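# Clekach hand-guiding handle and teach software, after three months

Rating: 4 out of 5

I bought the Clekach kit in the spring sale, for the arm in our small training workshop in Hustavside. It consists of a handle that clamps on the last link, a foot pedal, and software which records what you show. I paid $1,377 with shipping from Ulton, and I think it is a fair price, but please read the part on cables.

Installation took me one afternoon. The manual is well organized, only the page on payload is confusing, because it gives the weight of the handle without its bracket. You must enter 355 grams, otherwise the arm sinks slowly when you release it. I lost an hour with this.

The teaching itself is very pleasant. You press the pedal, the arm becomes light, and you lead the gripper to the plate or the bowl as you would lead the hand of a child. We practise with toy kitchen things, as they are cheap and forgive a hard squeeze.

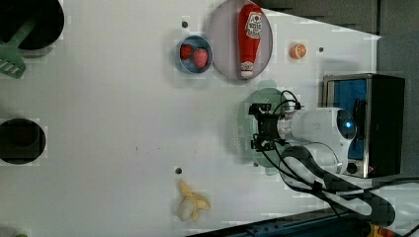 For remote teaching there is a second mode, with a small joystick. I use it less. Turning the wrist by joystick needs patience, and my first recordings had many stops in them. The software can trim these pauses automatically — a very good function, although it is hidden in the export menu.

In total I have recorded 157 demonstrations, 88 of them by hand. The ones made by hand are smoother and shorter. Round dishes are easy to teach. A soft or curved thing is harder, and there I recommend you slow down in the last centimetres before closing the fingers.

Now the weak points. The cable of the handle is too short for reaching the far side of a table, and the clips in the box do not hold it well. I replaced them with Velcro straps from the hardware store. The grey rubber on the pedal also started to peel in the second month. I wrote to the seller, Hà Automation, and they mailed a new one without discussion.

I would buy it again for a classroom or a small lab. If you only work by remote control, a cheaper joystick will be enough for you.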